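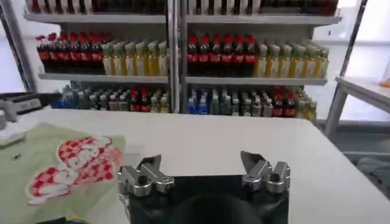
A reader's comment on the old version of this page said it went on at length about winter coats and never gave a straight answer on whether a T-shirt with a stain on it could go in the bin. It can, if the bin is grey. The rest of the page has been rewritten along the same lines.

Borkmont Clothing and Textile Collection: Frequently Asked Questions

Last updated 27 August 2019

What is the difference between the green bins and the grey bins?

Green bins are for clothing and household linens that another person could use as they are. Grey bins are for clean textiles that are worn out, torn, stained or faded. Both are emptied by the same truck but they go to different places. Green bin items are sorted for resale at the Ojala Road shop. Grey bin items are baled and sold by weight to a fibre processor.

Where are the bins?

There are bins at the Mekari Centre parking lot (beside the bottle depot), the Gemetti Avenue arena, the Ojala Road shop and the Borkmont transfer station. The bin at the old library has been removed and will not be replaced. Please don't leave bags where it used to be.

The transfer station has a grey bin only.

What can I put in the green bin?

Shirts, trousers, skirts, dresses, sweaters, jackets, coats, pyjamas and children's clothing. Shoes and boots, tied or taped together in pairs. Belts, scarves, toques and mitts. Sheets, towels, tablecloths and curtains. Handbags and small backpacks. A missing button is fine. A broken zipper is fine on a coat but not on trousers.

What can I put in the grey bin?

Anything made of cloth, provided it is clean and dry. Single socks, ripped jeans, towels with bleach marks, T-shirts that have lost their shape and dishcloths are all accepted. Sewing offcuts are accepted if they are larger than your hand. Put smaller scraps in a tied bag.

What is not accepted in either bin?

Pillows, duvets, sleeping bags, mattresses, carpet, underlay, foam cushions, electric blankets, ski boots, skates, hard-sided luggage and anything wet or mouldy. Items that smell of gasoline or oil can't be accepted, including coveralls. Skates can be taken to the arena office during the annual exchange.

Underwear and bathing suits go in the grey bin, washed.

Do I have to wash things first?

Yes. They don't need to be ironed. Make sure everything is completely dry before you bag it. One damp towel can spoil a whole bag over a weekend, and the sorters have to throw out whatever has picked up mildew. Clothing from a home with pets should be shaken out or run through the dryer for a few minutes.

How should I bag my donation?

Use a plastic bag that can be tied shut. Kitchen catchers are too small for coats and contractor bags are too big for the chute, so the ordinary garbage bag size works best. Paper bags split. Boxes don't fit through the opening and shouldn't be left on the ground.

You can mix clothing and linens in one bag. Keep shoes in a separate bag if you have more than a few pairs.

The bin is full. What should I do?

Take your bags home, or drive them to the next closest bin. Call the number on the side of the bin and give the bin number printed under the handle. Bins are normally emptied within 6 days of a call and sooner at Mekari, where they fill up fastest. Bags left outside in the rain are sent to landfill.

I put something in by mistake. Can I get it back?

Sometimes. Call as soon as you notice, with the location, a description of the bag and what you are looking for. If the bin has not been emptied yet, the driver will set aside a matching bag at the next pickup. Once the load has been tipped onto the sorting tables there is not much that can be done, although keys, wallets, passports and jewellery found in pockets are kept at the Ojala Road shop until the end of the following month. Check pockets before you donate. Please do not reach or climb into the bin under any circumstances.

How are the items sorted?

Each bag is opened by hand. Items are laid out one at a time, checked at the collar, cuffs, underarms and seams, and graded. Grade one goes to the shop floor. Grade two goes on the dollar rack or to the bulk table. Everything else joins the grey bin material. A green bin item that doesn't make grade one isn't wasted, so there is no need to worry over borderline pieces. If you can't decide, use the green bin.

How much is collected?

Last year the program took in 3463 bags from the public bins. Of those, 918 came from the grey bins. School collections and drop-offs at the shop counter are recorded separately by weight and aren't part of those figures.

What does the grey bin material turn into?

Cotton and cotton blends are mostly cut into wiping rags for garages and print shops. Wool is pulled apart and respun or felted. Synthetics and mixed fibres are shredded for padding and insulation. The colour matters for rags, and white and pale cottons bring a better price than dark ones.

Can I get a tax receipt?

No. Receipts can't be issued for used clothing because the value is too hard to establish. Receipts are available for cash donations made at the shop counter.

Can you pick up from my house?

Household pickup is offered only within Borkmont town limits, and only for ten bags or more. Book by phone at least a week ahead. Bags must be at the curb or in an unlocked porch by eight in the morning. The driver will not come into the house, and stairs are not possible for most pickups.

My school or workplace would like to run a drive. How do we arrange one?

Ask for a rolling bin through the shop. There is no charge for loans of two weeks or less. We deliver the bin and collect it, and you supply a dry indoor spot close to a door without steps. Drives of more than 1000 items need a second pickup, so let us know early if you expect that many. Posters can be printed from the downloads page, in English and French.

August is the busiest month for drives and bins are usually all booked by the middle of July.

What are the shop hours?

The Ojala Road shop is open from ten to five and closed on statutory holidays. The donation counter is at the side entrance and closes half an hour earlier. Parking behind the building is shared with the dental clinic, so please use the spaces marked in yellow.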